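Stop Selling Kemeys by Its Driving Times

Every few years somebody decides that Kemeys needs a new town profile, and every few years we get the same one. Forty minutes to Trirkamham. Handy for Stollham. Easy reach of the coast, if you don't mind the bridge. The latest version came out in February, and I counted the sentences on the first page that are about Kemeys itself. There are 4. The rest tell you how quickly you can leave.

I don't doubt the people who wrote it meant well. I do doubt that anyone has ever picked a place to open a shop or raise kids off a list of other places near it. Arvo Aaltonen, who chairs the business association, told me the location is "our strongest card." Maybe so. Ivberg has the same card, and so does every gas station along Route 91.

Then there's the question of whether the numbers hold up. I've made the drive to Trirkamham more times than I'd like, and the profile's forty minutes is a nice figure for five in the morning. Leave at a quarter to eight and you'll be sitting behind trucks at the Stollham exit with plenty of time to think about who measured it. A family who moves here on the strength of that number is going to feel cheated by their second week, and I can't say they'd be wrong.

The profile also brags that 135 business units are "available or occupied." Read that again. Every unit in the world is available or occupied. What I'd want to know, if I were looking, is how many have the lights on, what the rent is, and whether the roof leaks on the north side of Mill Street the way it did when my sister had her fabric store there.

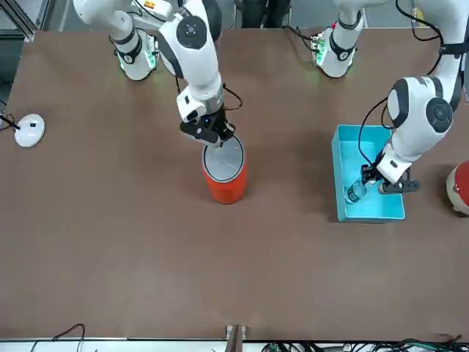 Sebastian Nedelcu wrote to this site last month to say that critics like me never offer anything better. Fair enough. I'd start with the Saturday bus, or the fact that there isn't one. I'd say the high school is good and the middle school is crowded. I'd mention that the river path floods, that the library stays open until nine, and that you can still buy a house here with a yard on two ordinary paychecks – for now, anyway.

Some of that would put people off. I'm fine with it, and I think the ones who came anyway would stay longer. The association plans to print the profile again this fall and mail it to employers in three counties. I've asked what the mailing costs and I'm still waiting to hear.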